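News > River Works > Newsletter

Fish passage at the Novmont weir: where we are now

Thursday, March 16, 2023

The license for the fish passage at the Novmont weir was signed last week, and Pestolura can start to prepare the left bank. The machines will not enter the water before September, when the flow is low and the young trout are already strong enough to move away.

The plan is a bypass channel, 28 meters long, which leaves the river above the weir and comes back below the old mill pool. We first studied a rock ramp over the full width of the river. It was cheaper, but it would lower the water at the Rosenthal meadow, and the wet ground there is important for the snipe. In the bypass we will put larger stones in groups, so that the weaker swimmers, for example bullhead and small dace, find a place to rest.

Irkon has made the sediment survey behind the weir. They calculated 662 cubic meters of fine silt. We had reserved money for 800, so there is a little space in the budget. The silt was tested and it may be spread on the field next to the access road. The gravel under it will stay in the river and will be used for a new spawning bed downstream of the pool.

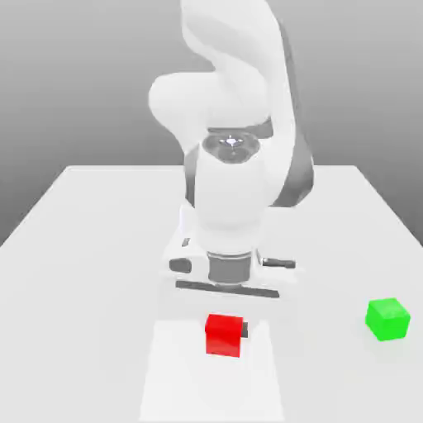 One member from the Rosenthal side wrote to us that a bypass is good for the fish, but that it will take too much water from the mill pool in a dry summer, and she asked who decides when the gate is closed. The license gives an answer to this. The channel must carry a minimum flow all year, and the gate may be closed only for cleaning, for one day at most. The level in the pool will be read every week during the first two years.

The footpath on the left bank will be closed between the weir and the road bridge while the work is going on. Please use the path on the other side. Anglers can still fish from the right bank, but we ask you not to wade in the 1000 meters below the weir until the spawning bed is finished.

The drawings of the channel can be seen in the office during normal hours.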